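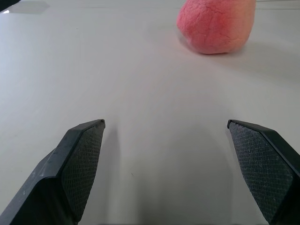 How to Refinish a Tired Tabletop in a Smooth Matte White

I love a white table. Food looks better on it, seed packets and jigsaw pieces show up clearly, and it makes a small kitchen feel twice the size in the morning. I've painted four of them now, starting with an old pine dining table from a yard sale in Sukcombe, and I get a little giddy every time that last coat levels out. It's a very doable weekend project, plus some waiting at the end (more on that, because the waiting is where I messed up my first one!).

What you'll need

A sanding block or a small electric sander
Sandpaper in medium, fine and extra fine
Wood filler and a putty knife
Stain-blocking primer
Matte white water-based enamel – I've used Prisolent and Wuvley, and both went on nicely
A 4-inch foam roller, with spare sleeves
A good angled brush for the edges
Matte water-based topcoat
Lint-free cloths, painter's tape and a drop cloth

Clean first, then clean again

Kitchen tables hold on to years of grease and furniture polish, and paint hates both. Wash the top with warm water and a squirt of dish soap, rinse with a clean cloth, and let it dry all the way. Then do it a second time. My second bucket of water always comes out gray, even when I would have sworn the table was spotless.

Fill and sand

Press filler into the dents and scratches and leave it a hair higher than the wood, since it shrinks as it dries. Once it's hard, sand the whole top with medium paper, then fine. You don't need to get down to bare wood. You just want to knock off the shine so the primer has something to grab.

If your table has a leaf or plank joints and you want one unbroken surface, work flexible filler into the gaps and be patient with it. On a table that moves a lot with the seasons those lines may come back. I left them showing on my pine one and I've grown fond of them.

Vacuum up the dust, then wipe with a barely damp cloth.

Prime

Brush the edges, then roll the top in long, overlapping passes. One coat is fine over old white paint. Over pine or anything reddish, do 2 coats, or the knots will come through yellow by July. Sand lightly with the fine paper when it's dry and wipe again.

Paint

This is the fun part! Pour a little enamel into the tray and load the roller lightly. Start at the far end and work back toward yourself, always rolling into the wet edge. When you've covered the whole top, make one last set of very light passes from end to end, all in the same direction, with almost no pressure. Then walk away. I know it's tempting to go back and fix that one tiny spot, but enamel sets up fast and you'll leave a mark bigger than the one you were after.

Give each coat 90 minutes before you touch it, longer if it's humid. Three thin coats look so much better than two thick ones. Use the extra fine paper between coats, with hardly any weight on your hand.

To check your work, turn off the ceiling light and hold a lamp low at one side. Every bump and roller line will jump right out at you. I like to do this at 11 at night, when there's no daylight to hide anything.

Topcoat

Stir it, don't shake it, or you'll be rolling on bubbles. Make sure the label says non-yellowing. Two thin coats will do for a desk, and I'd go to three for a family dining table.

Let it cure

Dry and cured are different things, and it took a coffee mug ring to teach me that. Give the table 21 days before hot dishes, wet glasses or anything heavy that sits in one place. You can eat at it sooner – just use placemats and lift things when you move them.

For everyday cleaning, a soft cloth and soapy water are plenty. Skip the scrubbing pads, which leave shiny patches on a matte finish. And keep a small jar of leftover paint, labeled with the brand and color, for touching up the corners.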